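Jestia Hand Controllers and Teaching Kit
For mobile arms with a parallel or two-finger gripper

The Jestia kit is a pair of hand controllers, a headset, a base unit and a foot pedal. You put on the headset, pick up the controllers, and the robot's arms go where yours go. When you press the pedal, it records. When you press it again, it stops. Most of the engineering went into that second press.

We built it for people who need a robot to learn ordinary jobs by being walked through them, many times, by a person with other things to do that day. Writing a program for wiping a table is a fine way to spend a spring. Wiping the table through the robot takes a minute, and you can do it again with the cloth in a different spot.

What the controllers feel like

Each one weighs less than a full coffee mug and has one trigger, one thumb button and a wrist strap. The trigger sets how far the gripper closes, and it pushes back a little when the gripper meets something. It doesn't push back much. Our first version had strong force feedback, and Agnes Eide, who tested it for a month, went home every night with the forearms of a rock climber and none of the views.

Motion can be scaled. At full scale your hand and the gripper travel the same distance. At half scale you get finer control and a strong sense of wading. Most operators settle on full scale for reaching and switch down with the thumb button once the tool gets near the thing it's meant to touch.

Long-handled tools

This is where remote teaching gets humbling. A brush held at the end of its handle turns a small wobble in your wrist into a large one at the bristles, and bathrooms are short on space for large ones. We recommend adding a soft wrap where the fingers close, and gripping the tool in the same place every session. If the handle rolls in the fingers halfway through a take, throw the take out. The robot will learn the roll faster than anything else you show it.
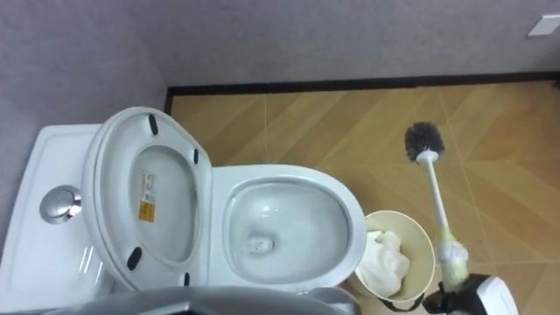 The tool offset setting helps with this. Tell the software how far the working end sits from the fingers, and your wrist rotates around the tip and leaves the gripper to work out the rest. With the offset on, new operators stop painting the wall within their first afternoon. With it off, Alvar Løken managed to turn on a hand dryer, twice, from another building.

Recording and sorting

Every take is saved with joint positions, gripper opening, camera video and the pedal timing. You can mark a take good, bad or "ask Märta," a label left over from testing that customers asked us to keep. You can rename it. Hardly any of them have.

The base unit stores 1,000 takes before you need to move anything off. A review screen plays them side by side, and it flags long pauses, since a pause usually means the operator was thinking and you probably don't want the robot to learn to stand there and think too.

During our trial at the Romovstead guesthouse, four operators recorded 2,303 takes of cleaning and tidying jobs, and kept 127 from the first week. The keep rate improved a great deal after that. So did the mood.

Teaching by hand

If your arm can be moved freely with the motors relaxed, the kit also records hand guiding. Take hold of the wrist, move it through the job and use the pedal as usual. It's good for wide, slow motions and for showing a starting pose. For anything in a tight corner, your own body tends to be standing where the robot needs to go - use the controllers.

In the box

Two hand controllers with straps
One headset
Base unit and power supply
Foot pedal with a 30-foot cable
Two rolls of grip wrap
Printed quick guide, written by Bezawit Tufa, who was told to keep it to one page and kept it to one very large page

You'll need your own robot. We still get asked.

Support and returns

Setup takes a morning if your arm is on the supported list and a longer morning if it isn't. Send us the model before you order and we'll tell you which kind you're in for. Kits can be returned within 30 days, pedal included - please check under the desk.

Prerko Teaching Tools, Lunde | Sales and setup questions: Lovisa Granström | Copyright Prerko, all rights reserved | Back to top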